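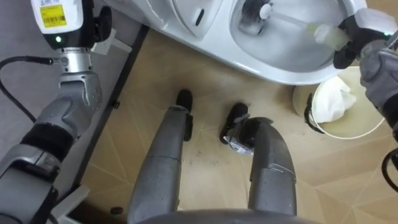 Module Planification des équipements robotisés
Séance 4 : établir le budget d'un robot humanoïde d'entretien

Objectif de la séance : savoir lire un devis, repérer les postes qui manquent et défendre un calendrier d'achat devant une direction qui n'a jamais acheté de robot. Le cas traité est celui de la résidence Morin, qui compte 176 salles d'eau et souhaite confier une partie du nettoyage sanitaire à des machines.

1. Partir de la tâche

Avant de demander un prix, on décrit le travail. « Nettoyer les toilettes » est trop vague pour un cahier des charges. On découpe : saisir la brosse par le manche, amener la tête dans la cuvette, frotter, ressortir la brosse, la reposer. Pour chaque étape, on note l'outil, l'espace disponible au sol et ce qui gêne le passage des bras ou des pieds. Une poubelle placée contre la cuvette compte comme un obstacle et doit figurer sur le plan remis au fournisseur.

On précise aussi si l'outil est standard. Une brosse du commerce ne coûte presque rien à remplacer. Un outil adapté à une main robotisée se commande, se stocke et s'use.

2. Les postes du budget

Achat ou location du robot. Comparer sur la même durée, maintenance comprise.

Préhenseurs et mains. Demander si le devis porte sur une paire identique ou sur deux modèles différents. Les pièces de rechange ne sont pas forcément communes.

Capteurs de poignet. Poste souvent regroupé sous « accessoires ». Exiger une ligne séparée.

Câblage et alimentation. Si le robot travaille relié, il faut prévoir le cheminement des câbles, leur suspension éventuelle et leur protection au sol. Dans l'offre Ukalness, ce poste s'élève à 2876 euros par robot, pose comprise. L'offre Clitcombe n'en dit rien, et il faut poser la question par écrit.

Local d'essai. Une salle d'eau équipée comme les vraies, immobilisée pendant la mise au point. Son coût est celui de la pièce qu'on ne peut plus utiliser.

Heures de personnel. Surveillance, réglages, remise en place du matériel entre deux essais. Poste presque toujours sous-estimé.

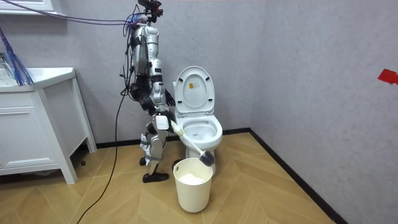
Andden objecte que le local d'essai ne devrait pas entrer dans le budget d'équipement, puisqu'il relève de l'immobilier et qu'il sera rendu à la fin. La remarque est recevable sur le plan comptable. Pour l'exercice, on le garde dans le tableau, sur une ligne distincte, afin que la direction voie le coût complet de l'opération.

3. Le calendrier

On compte environ 4 mois entre la commande et le premier essai sur site. Dans le cas Morin, une commande passée en mars donne donc un premier essai en juillet. Les travaux d'adaptation des pièces se font pendant ce délai. Les erreurs classiques :
- commander les préhenseurs après le robot, et attendre leur livraison avec une machine à l'arrêt ;
- oublier le revêtement de sol dans la description du site ;
- fixer la date de mise en service avant d'avoir une date d'essai.
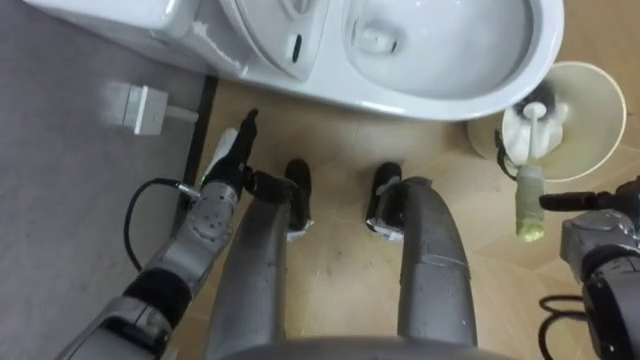 Le paiement suit le même découpage. On évite de solder la facture à la livraison. Une part reste due jusqu'à la recette, c'est-à-dire jusqu'à ce que la tâche décrite au point 1 soit exécutée dans les conditions du site, avec le mobilier en place. Les critères de recette sont annexés au bon de commande. Un critère qui n'y figure pas sera difficile à faire valoir ensuite.

Pour la maintenance, demander le délai d'intervention, le lieu de réparation et le prix du transport. Un robot renvoyé en atelier laisse le travail à l'équipe, et ces heures doivent apparaître dans la prévision.

4. Travail à rendre

Par groupes de 2, reprendre les offres Ukalness et Clitcombe distribuées en séance et les ramener à un tableau unique. Signaler en marge chaque poste absent d'un des devis. Joindre une demi-page qui recommande l'achat, la location ou le report du projet. Dépôt jeudi avant midi.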